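Trostico Community Help
Shops and Stalls > Packaging and bags

Thin bags for loose fruit and vegetables: storage, splitting and notices to customers

Nisreen Awad
Posted May 18, 2026

I am responsible for the fruit and vegetable section of a village shop. In March we stopped selling most of our produce in sealed packs and moved to loose display, with thin bags provided beside the scales. The bags are the light, slightly green kind that can be used afterwards as a liner for a kitchen food waste bin. They were supplied by Arnaud in cartons, and I have 169 rolls remaining in the stock room.

I should be grateful for guidance on the following matters. First, a number of the bags now split along the side seam when potatoes or other heavy goods are placed in them, although the earlier rolls gave no trouble. The cartons have been kept on a shelf above the boiler. Secondly, customers frequently put a printed leaflet or a recipe sheet into the same bag as the produce, and I should like to know whether this ought to be discouraged. Lastly, our scales are set to deduct two grams for each bag and I do not know who chose that figure. No record of it can be found in the section file.

The shop does not wish to return to sealed packs. Any advice on the wording of a customer notice would also be welcome.

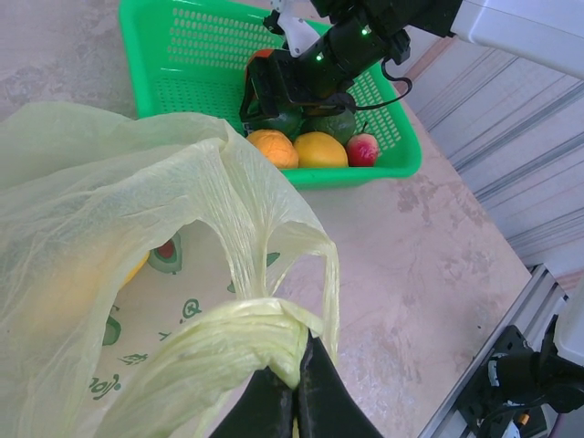 Blandine Masson

The shelf above the boiler is the most likely cause of the splitting. Thin compostable film dries out in warm air and becomes brittle, and the seams are the first part to fail. Please move the remaining rolls to a cool, dry and dark place, leave them in their cartons and keep the lids closed. Film that has already become brittle will not recover its strength, and I would not advise holding it back for a later season.

Before any stock is discarded, take a roll from the bottom of each carton and test it in the following manner.

Tear off a bag and open it fully.
Put in the weight of potatoes that a customer would ordinarily buy.
Lift the bag by the top and hold it over a table for a minute.
Examine both side seams and the base.
Write the result and the carton number in the stock book.

Cartons that fail may be set aside for light goods such as herbs or salad leaves. If the carton bears a use-by date, that date should be followed whatever the test shows. It would also be reasonable to write to the supplier, stating the batch number and the way in which the goods were stored. You should be candid about the boiler. A supplier will generally ask, and a claim which leaves out the storage conditions tends to be refused once they come to light.

Heavy produce is better carried in a basket or in the customer's own bag. We weigh potatoes, carrots and swedes in the scale pan and tip them straight into whatever the customer has brought. 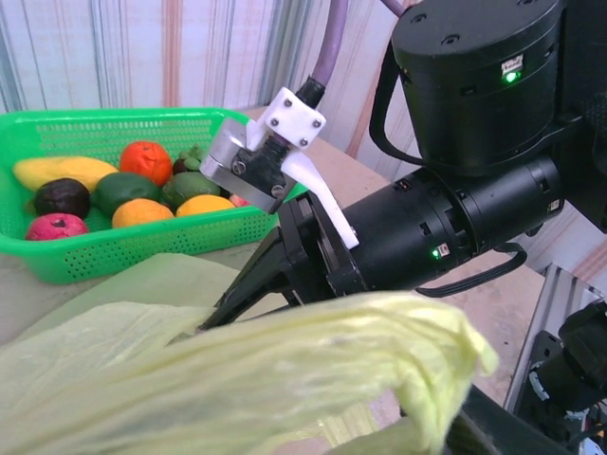
Artificial fruit in a green perforated basket

With regard to leaflets, paper placed in the bag with dry goods does little harm. Paper placed with washed salad or soft fruit will take up moisture, and the ink may mark the produce. Our own practice is to keep leaflets at the till and to hand them over separately. There is a further point, namely that a customer who reuses the bag as a bin liner may leave the sheet inside, and some councils do not accept glossy paper with food waste. The council's own page should be consulted, as the rules differ from one area to the next.

Gelard Shop Desk

We agree with the reply above on storage. On the scales, the deduction should match the bag in use and should be checked again whenever the supplier or the bag size changes. A bag this light is hard to weigh singly on shop scales. Weigh a full stack of known number, divide, and record the result with the date and the initials of the person who did it. If your scales take their settings from the till, as ours do through Betero, the change must be made at the till or it will be overwritten overnight.

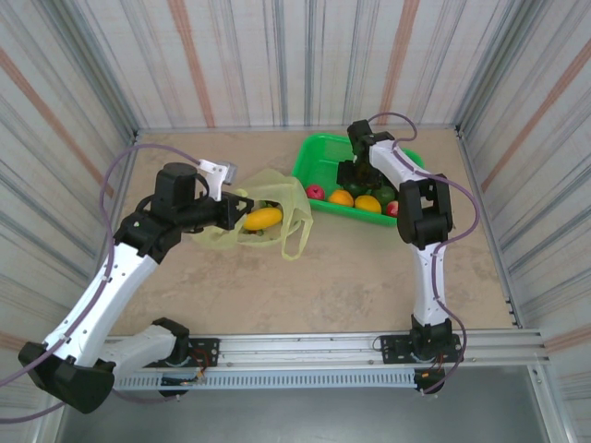
Tabletop with a translucent bag and a bright green tray

A notice may be worded as follows:

"Bags are provided for loose fruit and vegetables. Please use your own bag or a basket for potatoes and other heavy items. The weight of the bag is deducted at the scales. Bags may be reused as food waste liners where the council permits."

The notice should be placed at eye level beside the roll and again at the scales. We had ours printed on A4 and found that the smaller size was not read.

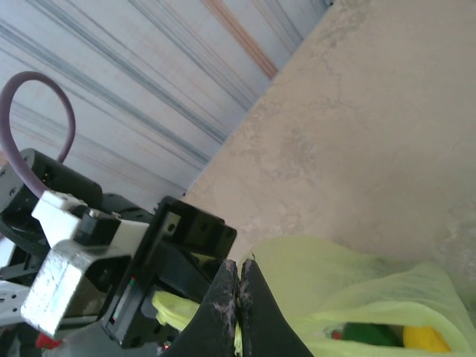

Thin yellow-green bag, gathered at the neck

Nisreen Awad

I am obliged to you both. The rolls have been moved to the cellar and two cartons have failed the test so far. I have written to Arnaud and have mentioned the boiler. The deduction at the scales will be checked when the next full stack is opened, and the proposed notice is being printed with the line about councils kept in.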